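Bamell Motor Bench Guide
Section 4: Unpacking and checking a brushless motor before assembly

Applies to: Bamell open-frame outrunner motors, all sizes
Last revised: 2026-01-24

Before you begin

Read this section through once before you open the motor carton. The checks take only a few minutes per motor and must be finished before any wiring is done. A motor that has been soldered or mounted can't be returned under the Stastden exchange plan.

You will need:
A clean, flat table
A plastic sheet large enough to cover the work area
A soft brush, dry
A bright work lamp
A multimeter with a continuity setting
The inspection card from the carton

Preparing the table

1. Clear the table of screws, wire ends, and metal filings. The magnets in the motor will pick up anything made of steel, and small pieces can work their way into the gap between the magnets and the stator.

2. Spread the plastic sheet over the table. It does not have to lie perfectly smooth. Wrinkles are fine, but shake off any grit.

3. Mark off a separate area for motors that have passed, well back from where you are working. Colored tape on a piece of cardboard or board is enough. Keep motors that have not been checked out of the marked area.

4. Route cables along the sides of the table so they don't cross the work area.

Caution: Keep phones, bank cards, and steel tools at least a hand's width from the motor.

Handling the motor

5. Lift the motor out of the carton by the outside of the case. Do not lift it by the lead wires.

6. Set it down gently. Do not rest it with its full weight on the shaft.

7. Tilt the motor on its edge so that you can see into the open side of the frame. Let the table take part of the weight while you hold it. The copper windings should be in plain view, with the finned cap on the opposite face.
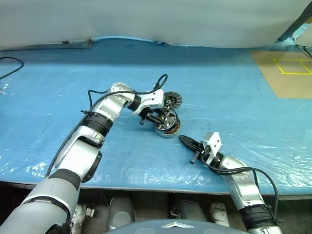 Reading time: 4 minutes

Note: The finned cap and the open side are checked separately. Finish one before turning the motor over, and mark the card as you go.

Checking the windings

8. Hold the motor under the lamp and look at the copper windings all the way around. The color should be even. Dark patches may mean the enamel has been damaged.

9. Look for loose strands standing away from the stator. Do not push them back with a tool. Put the motor aside and fill out the return slip.

10. Brush out any dust with short, light strokes. Compressed air is not recommended at this stage — it can drive particles deeper into the motor.

Checking the cap and the bearings

11. Turn the motor over and inspect the fins on the cap. Light scuffs are normal. A bent or cracked fin is not, and the motor should go back.

12. Hold the base still and turn the rotor slowly by hand through several full turns. You will feel an even series of magnetic steps. Scraping or grinding means there is debris inside or a worn bearing.

13. Pull lightly on the shaft, then push. A very small amount of end play is allowed. If it clicks, check that the retaining clip is fully in its groove.

Checking the leads

14. Set the multimeter to continuity. Touch the probes to each pair of the three motor leads in turn. Every pair should show a connection.

15. Touch one probe to a lead and the other to bare metal on the case. There should be no connection. If there is one, the motor has an internal short and must not be powered.

Caution: Never connect a motor that failed step 15 to a speed controller, even briefly. The controller can be destroyed.

Recording the result

16. Write the serial number on the inspection card and circle PASS or RETURN.

17. Move motors that passed to the marked area. Put the others back in their cartons with the slip.

Storage

Motors that will not be used right away should go back in the carton with the foam ring in place. Store them dry and away from steel shelving if possible. Cartons from the July run onward have a thicker ring, which also fits the older size 300 motors.

Repeat steps 11 through 13 on any motor that has been dropped, whatever its age. Installed motors should be rechecked every 1,000 hours of running time, or around every 2,000 hours for the Naten series with sealed bearings.

Continue to Section 5, Mounting the motor.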